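Subject: Re: [tavares-users] Slow thumbnail rebuild after move to new disk
Date: 13 July 2019

> After moving the archive to the new disk, a full rebuild takes 38
> minutes. It used to finish in 5. Same settings file, same version.
> The log shows nothing except "cache miss" on every line. Is the disk
> bad?

The disk is probably fine. Tavares keys its cache on the absolute path, so a new mount point invalidates every entry. You can confirm this by running the rebuild a second time without changing anything. If the second run is fast, the path was the cause.

To avoid it on the next move, set cache_key to "content" before copying. The first pass reads every file in full, so expect it to be slow once.

Two other points:

The default worker limit is 50. On a spinning disk that is too many, and the reads compete with each other. I run with 5.

Grovis exports write a new modification time to each file even if the pixels are unchanged. If your archive is fed from Grovis, turn on ignore_mtime as well.

My test folder holds 224 files at mixed exposures.
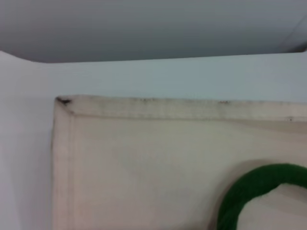
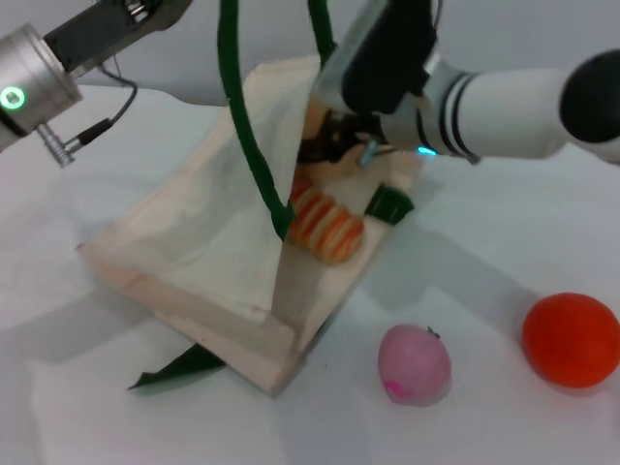

With cache_key set to "content", I renamed the folder and remounted it under a different path. No entries were rebuilt. With the default setting, all 224 were.

If the second run is still slow on your side, post the output of the status command and the file system type. There is an open bug with network mounts that gives the same log lines.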